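Tumo Working Group on Handling Practice, minutes, December
Chair: Clive Bellamy. Apologies: Prellport, again.

1. Reset rule. The draft says the table goes back to its "natural state" between runs. Agreed this means whatever the last person thinks it means. Camenzind to reword.
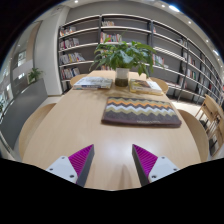

Item 1: patterned mat on the reading table.

2. Grip on soft goods. Clause 8 now asks operators to take folded fabric by a corner and go slowly. Slowly was not defined, despite 11 minutes of trying. 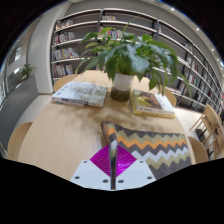 Vandholm objected that a corner rule favours thick cloth, and asked for a separate clause on thin stuff before anyone signs. Carried, with sighing.

3. Logging. Failed grasps must be recorded, including embarrassing ones. The colour of the form was deferred.
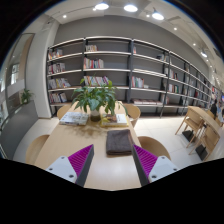
Item 3: folded grey cloth, both fingers open.

4. Next draft to be circulated by Camenzind. Closed at 4:56.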